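Ticket 2412 – Missing persons alerts not reaching the Budura station
Status: Open
Priority: High

Hi all, me again from the dispatch desk! Our Tendier alert feed has been dropping missing persons bulletins since Sunday and I could really use a hand. Wonda station gets everything fine, Budura gets maybe the first one of the morning and then silence (not great when the bulletin is for a runaway teenager).

I compared the logs from both stations. Wonda received 117 bulletins and Budura received 53, same group, same settings as far as I can tell. I restarted the Budura terminal, signed out and back in, and cleared the old queue. No change.
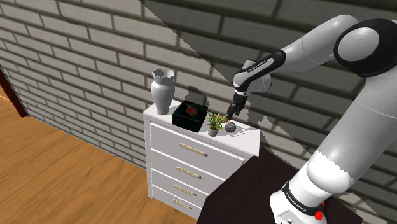
Then I had a poke at the filter page, and the "person located" notices were going through the whole time – it's only the new reports that vanish. So the connection itself seems okay.

Update, 4:40 p.m.: Support had me check the distribution list. Budura was still on the old Morgan district list, which stops sending new reports once 80 are sitting unread. I moved them over to the current list and sent a test, and it popped up right away. Yay!

Still need someone to resend the ones they missed, please. I can't do it from my login – the resend button is grayed out. Leaving this open until that's done.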